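3.2 Hospital pay books as a source

The Poltwood pay books list 523 women employed as ward orderlies between the opening of the hospital and its closure in September 1919. Ranks are given for the military staff only. Belkadi treats the orderlies as civilian labour, a reading that the leave entries do not fully support.
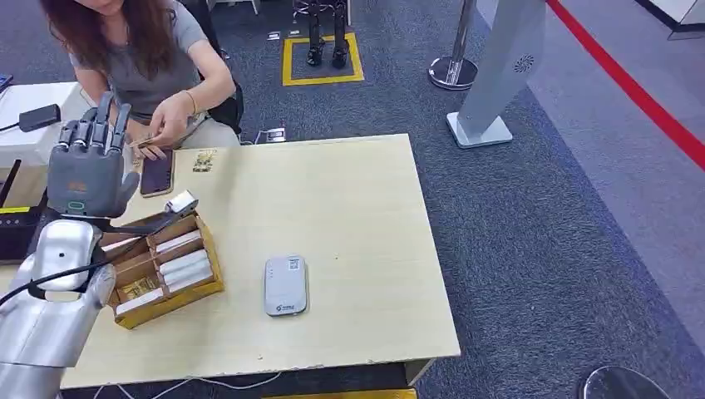 Figure 5. Compartment tray with white rolls, left side of table.

Leave was granted under army rules from the second year onwards, and stoppages were entered in the same column as those of enlisted men. The Lorente letters use the word "service" throughout. Stojanovska dates the change in wording to the move to Skenuston, where the hospital was enlarged to 700 beds.
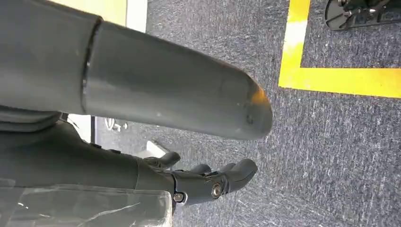 Pension claims give a further check. Most were refused on the ground that no contract had been signed, although signed forms survive for part of the night staff.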